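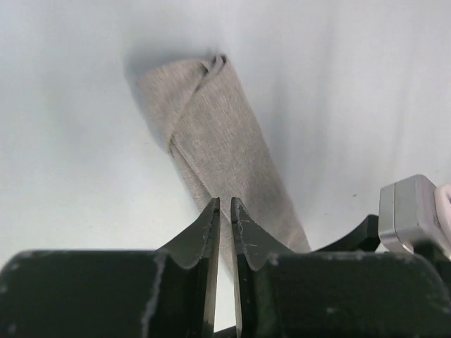
A folded length of taupe cloth under the gripper at the Mivholm workshop.

Robots take on the laundry pile, one towel at a time

Can a machine fold your washing yet? Sort of, slowly, and with a fair bit of swearing from the humans standing next to it. But after an afternoon at the Mivholm workshop in October, I came away more hopeful than I have been in years.

The small team there has been teaching a pair of robot arms to handle the sort of jobs most of us do without thinking: folding towels, stacking T-shirts, putting tea towels in a drawer. The project is called Petridis, and its first target is plain rectangles of cloth. No sleeves, no buttons, no fitted sheets (they tried one in the spring and would like to forget it).

It sounds easy until you watch it. A mug is the same shape every time you pick it up. A towel never is. It slumps, it twists, it tucks a corner under itself, and the machine has to work out which bit is the edge and which bit is only a crease that looks like one. Two layers of the same colour lying on top of each other are a headache all of their own.

"People think the gripping is the hard part," says Achilleas Kalogeropoulos, who leads the work. "Gripping we can do. The trouble is knowing you've got hold of one layer when you wanted one, or two when you wanted two. My grandmother could do that with her eyes shut."

The arms learn from people. Someone steers them through a fold by hand, over and over, while small cameras near the grippers record what each finger sees. The team had 800 of these practice folds in the bag by the time I visited, and the computer uses them to work out its own moves on cloth it hasn't met before.

And when it goes well, it's a joy! One finger slides under a hem, the other closes down on it, the arm lifts, and over goes the cloth in one soft sweep. Then a pause, a small correction, and a second fold. I found myself leaning forward like someone watching a penalty shoot-out.

The scores, then. In the workshop's latest round of tests, the arms made an acceptable fold in 70 per cent of attempts. "Acceptable" means the corners meet closely enough that you'd put the thing in a cupboard without redoing it. The rest ended up bunched, lopsided or, in one case I saw for myself, dragged gently off the table and onto the floor. A single towel takes the arms two minutes on a good run. Kalogeropoulos does the same one in four seconds, and he isn't especially proud of his folding.

Speed matters less than you might expect, at least to the first customers. Nutell, a laundry firm that washes linen for guest houses, has been following the tests and hopes to put a pair of arms on a late shift, when the machines could plod through a trolley of hand towels at their own pace. Staff would still do the sheets, the shirts and anything with a stain that needs a second look. The firm plans a trial of 12 weeks, starting once the arms can get through 30 towels in a row without help. Their best streak so far is 19.

A shop is interested too. Stondix, which sells homeware, wants to know whether the same set-up could tidy display tables after customers have pulled everything about. That is a much tougher ask. Shop tables are crowded, the stock is all different sizes, and there are people reaching in from every side. The workshop has said it will look at it next year – no promises.

As for our own homes, don't give away the ironing board. Nobody on the team would put a date on a laundry robot for the kitchen, and the arms as they stand need a clear table, good light and someone close by with a hand on the stop button. Wool is still tricky. Anything stretchy is worse.

Next on the list are pillowcases, which look like rectangles but have an open end that loves to swallow a robot's finger. The team has already bought a big stack of them in four colours, and practice starts this month.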